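**Garport Community Hall – check before use as a warm room**
Date of check: 2021-05-15
Form used: the Rafferty Street form, second version, because ours is still at the printer

I have made this check for the coming cold season and also for days of strong wind, when people from the lower streets may need a place to sit. I walked through the building one time in daylight. Where I write OK, I have tried the thing myself. Where I write "not tried", please do not read it as OK.

## 1. Entrance and way out

- [x] Main door opens fully and stays open on the hook. OK.
- [x] Ramp is free of leaves. OK, but the rubber strip at the bottom is lifting on the left. A pushchair wheel can catch there.
- [ ] Side door to Gendier Lane. It opens, but I had to push with the shoulder. The wood has become thick from the rain in April. **Must be planed before the hall is used at night.**
- [x] Exit signs are lit, 4 of them. OK.
- [ ] Outside lamp over the side door. Not tried, it was day.

## 2. Heating

- [x] Boiler starts from the wall switch. OK.
- [x] Radiators in the large room become warm on the whole surface. OK.
- [ ] Radiator in the small room is warm only at the top. I think it needs to be flushed, but I am not a heating engineer.
- [x] Carbon monoxide alarm gives sound with the test button. OK.
- [x] Two electric heaters in the store have a label from the last electrical test. OK. I ask that they are never put on an extension lead, also not for a short time.

Comment: the old form says the room must be warm "within reasonable time". I measured 58 minutes from cold until I could take off my coat. I leave it to others if this is reasonable. My opinion is that the person with the key should come one hour before opening.

## 3. Water and kitchen

- [x] Cold tap, hot tap, both toilets. OK.
- [x] Urico water heater in the kitchen: no leak below, the light goes off when it is ready. OK.
- [ ] Fire blanket is on its hook, but the hook is behind the fridge door when this is open. Please move it.
- [x] Floor is not slippery in the kitchen. OK.

## 4. Things to lend or give out

- [x] Blankets are clean and dry, in closed boxes. OK.
- [ ] Torches. Three work and one does not, also with new batteries. Throw away.
- [x] Cloth bags for visitors who take supplies home: seams and handles to be looked at before each use. OK.
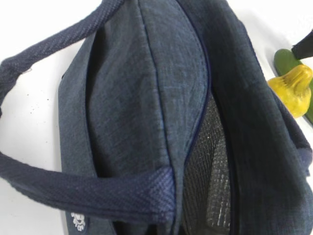 *Item 4, cloth bag: dark navy, with thin piping along the seam.*

- [ ] First aid box. Plasters are enough, but the eye wash is past its date.

## 5. Numbers and costs

The sheet by the door still shows the old seating plan. It must be changed, as the tables stand differently now and the way to the side door goes between them. I ask for a clear path of the width of a wheelchair plus a person walking beside.

For the side door, the radiator and the lamp together I expect roughly 700 pounds. I have no written offer for this yet.

## 6. Result

The hall can be used in daytime. For overnight use, **no**, until the side door is repaired and the outside lamp has been tried in the dark.

To be looked at again: side door, outside lamp, small radiator, eye wash, hook for the fire blanket, seating plan. The key is back in the box at the Rafferty Street office.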